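Section 5 - Bench set-up and shift changes

Read this before the arm goes live at your station. Written for the Mustisham floor, Fendisstead should follow the same steps except where noted.

What changes for bench staff

The Nullerus cell takes over the pick-and-place part of the job. Sorting, checking and rework stay with people. Your station target goes from 70 trays a shift to 97, but that counts trays the arm fills, not ones you fill by hand. Don't try to keep pace with it. If the line lead quotes you the old hand rate, point them to this page.

Job titles stay the same through July. Pay bands - see the Nwachukwu agreement, posted by the time clock.

Before you start

1. Clear the bench. Cups, phones, gloves, labels, all of it.

2. Check your name is on the cell sign-on sheet. Not on it, don't run it. Ask for the short training, takes one break period.

3. Stop button within reach of your sitting position. Left-handed staff can have it moved, just ask.

Set-up

4. Power off at the wall. Look over the gripper for cracks, mostly where the fingers meet the base.

5. Follow each cable by hand from end to end. Nothing pinched, nothing pulled tight. Leave slack for the full reach.

6. Tape that has lifted gets replaced now, not at end of shift.

7. Power on. Wait for the steady light before you touch the screen.

8. Run the empty cycle twice. Watch the cables, not the fingers.

9. Load one tray. If it places clean, load the rest.

CAUTION: Keep hands out of the gripper while power is on, even when it looks idle. It can close without warning.

CAUTION: Loose sleeves and lanyards off. Long hair tied back.

Note: Fendisstead benches are lower. Set height to the second mark or the arm will fault on teh first pick.

During the shift

10. Swap with your partner at each break. One loads, one checks. Staring at the cell all day wears people out and the misses go up.

11. Three faults in a row - stop, tag it, go back to hand work. You wont be marked down for the lost trays.

12. Write the cycle count on the sheet at handover. Service is due at 2,000 cycles, and the next shift needs to know where it stands. 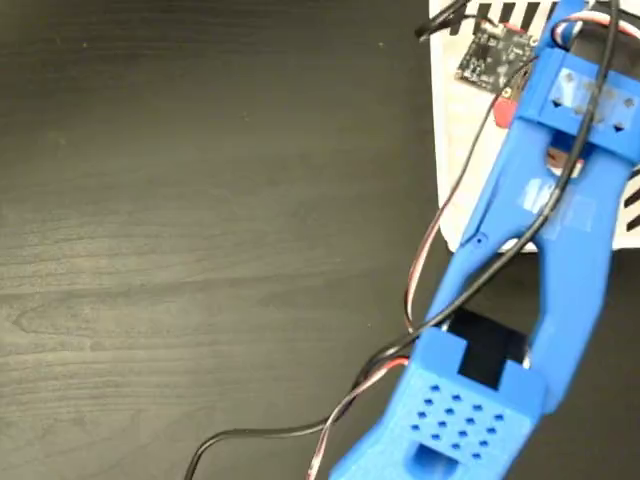 13. Power off at the wall, sign out, leave the sheet on the clip.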